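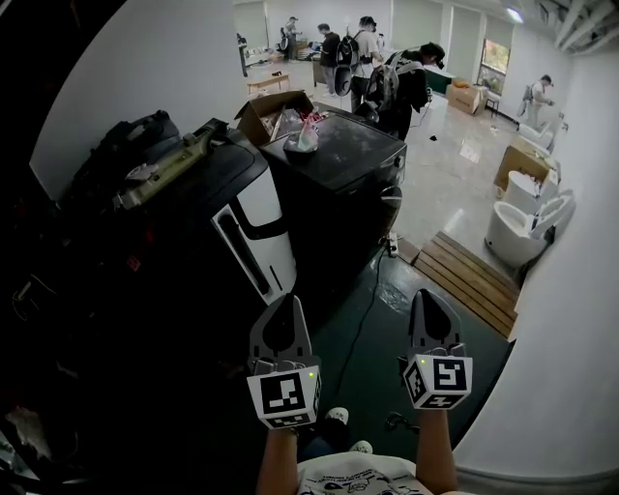

Wubit Wolde writes that she spent two evenings looking for the planning history of her house in Altmont and came away with one decision notice and no drawings. She wanted to know whether the rear extension was ever approved, and whether the garage could be turned into a bedroom. Her message asked where a person should start, so the steps below follow the order I would use for a single house lot. They work for small commercial lots too, with more paper.

What you need before you start

Get the parcel number. The street address alone is not enough. Streets are renamed, corner lots change their frontage, and older files were often indexed by the name of the applicant. The parcel number is on the property tax bill and in the county assessor's online map. Write down the legal description as well (lot, block and subdivision name), since files from before the parcel system use it.

If the lot was ever split or combined, it will have had an earlier parcel number. The assessor's office can give you the parent number. Search under both.

Step 1: Search the online permit system

Most cities now have a public permit portal. Search by parcel number first, then by address, then by address without the street suffix. "Mendow" and "Mendow Rd" can bring up different results in the same system. Save each result as you find it, with the file number, the type of application, the date it was filed and the outcome.

Check how far back the portal goes. This is usually stated on the help page. In Altmont it covers building permits well and zoning cases poorly. A search with no results means only that nothing has been entered for that lot.

Step 2: Ask for the paper and microfilm files

Anything older than the portal will be at the planning counter or in the city clerk's records. Fill out a public records request. Keep the wording narrow. A request that has worked for me reads:

All zoning, variance, conditional use, site plan and subdivision files for parcel (number), formerly parcel (number), including staff reports, approved drawings and conditions of approval.

Ask for the approved drawings by name. Clerks will often send the decision letter and stop there, and the letter may say no more than "approved as shown on plans." I expect this is what happened with Wubit's request. Some cities need the designer's consent before they will copy stamped drawings. In that case you can usually view them at the counter and take notes.

Copying fees vary. My last request to the clerk was 52 pages, and half of them were duplicates. Ask to see the file index first and mark the pages you want.

Step 3: Read the decision notice properly

A decision notice has four parts that matter: the description of what was approved, the conditions, the expiration date and the file number of any earlier approval it changes. Read the conditions twice. A condition may limit the hours of a business, require a hedge to be kept at a certain height, or say that a garage must stay available for parking. That last one is common on infill lots and would affect a bedroom conversion.

Then look for proof that the approval was used. An approval that was never built may have expired. The building permit, the inspection record and the final sign-off together show that work was started and completed. If there is a permit and no final inspection, the work may still be treated as open, and the city can ask for it to be closed out before it issues anything new.

Step 4: Compare the maps

Old maps fill gaps in the files. Look at these in date order:

Subdivision plat. Shows the original lot lines, easements and any setback line drawn on the plat itself. A platted setback can be stricter than the zoning code.

Fire insurance maps. Useful for older neighborhoods. They show building outlines, the number of stories and the use.

Aerial photographs. The county or the state university library usually has a run of these. Find the last photograph without the extension and the first one with it. The extension was built between those two dates.

Past zoning maps. Ask the planning department for the map in force at the time of each approval. What was allowed then may not be allowed now.

Scale matters here. On a map drawn at 1 inch to 40 feet you can measure a setback well enough to know whether to order a survey. On a smaller-scale map you can't, so do not rely on it.

Step 5: Put it in a table

Make a table with one row per event and the oldest at the top. Use these columns: date, file number, what was proposed, decision, conditions, evidence that it was built, source. Leave the blanks blank. Include refusals and withdrawn applications. A refusal will tell you what the staff objected to, and the same objection is likely to be raised again.

Ebise Wolde adds that she would put a column for the zoning district on the table too. I agree, especially if the lot has been rezoned.

Step 6: Check what you can rely on

If the extension has no approval, look at whether it would be a legal nonconforming structure. This depends on the rules in force when it was built, which is where the aerial photographs help. The owner normally has to prove it. Tax records, utility bills and dated photographs are all accepted in most places, though each city sets its own standard.

For a formal answer, ask for a zoning verification letter. Attach your table and the key documents, and put specific questions in the letter. "Is the rear extension a lawful structure?" will get a more useful reply than "What is the zoning status?" Allow time for it if a sale is pending.

Common mistakes

Relying on the listing or the seller's disclosure for the date of an addition.

Searching only the city's records when the lot was annexed. The lots along Sulach Creek were in the county until annexation, and their early files are still there.

Treating a building permit as a zoning approval. On older files the two were not always checked against each other.

Missing private restrictions. Covenants are recorded with the deed, and the planning department does not enforce them. The title report for the Suwannarat subdivision lists several that are tighter than the code.

Last checked against the Altmont portal on 29 Apr 2018. The records request form has moved from the planning page to the city clerk's page.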